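MEDIA RELEASE
02/04/2020

Ekorow publishes code of practice for hand-held gripper work

Ekorow has today released a code of practice for people who use hand-held grippers to record everyday handling tasks for robot training. The code applies at all Ekorow work sites from today and may be used free of charge by other organisations.

The document, titled Good Practice in Hand-Held Gripper Recording, sets out how a work surface should be prepared, how a gripper should be checked before use and what must be written down when a session ends. It was drafted with the engineering firm Lakitz and the training provider Bhutto, and was trialled over 200 sessions beginning in January.

"Until now, each site had its own habits," said Sivaprasad Kurup, Head of Standards at Ekorow. "Two operators could follow the same task sheet and produce records that could not be fairly compared. The code gives them a common starting point and a common set of words."

The code covers small household and personal items, such as brushes, cups and containers, handled on a table or bench. Heavy, sharp or heated objects are outside its scope.

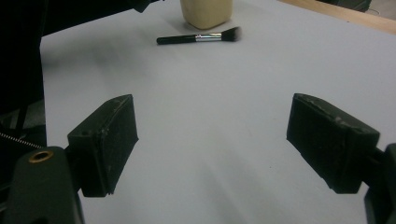
What the code requires

Before a session, the operator must clear the work surface of anything that is not named on the task sheet. Items that stay on the surface as background must be listed, even when the gripper will not touch them.

Both fingers must be opened and closed fully and inspected along the edges and on the inner faces. Light scuffing on the outer edges is acceptable and should be noted in the equipment log. A pad must be replaced if its inner face is torn, has lifted or no longer sits flat.

Each session must include a short recording with the fingers open over a clear part of the surface. This gives reviewers a plain record of the condition of the pads and of the lighting on the day.

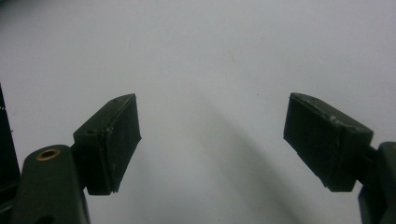

Dust must be wiped from the pads between sessions with a dry cloth. Solvents are not permitted. Operators are to take a break at the end of every task sheet and may stop a session at any time without giving a reason.

Results of the trial

Ekorow received 301 written comments during the trial and accepted 299 of them in full or in part. The 2 comments not accepted asked for rules on robot arms mounted on a bench, which will be considered separately.

Availability

The code may be requested in print or electronic form from the Ekorow standards office. Licensed users of the Bivier task library will receive a copy with their next update. Comments on the first edition are welcome and should quote the clause number.

Media enquiries: Standards Office, Ekorow

ENDS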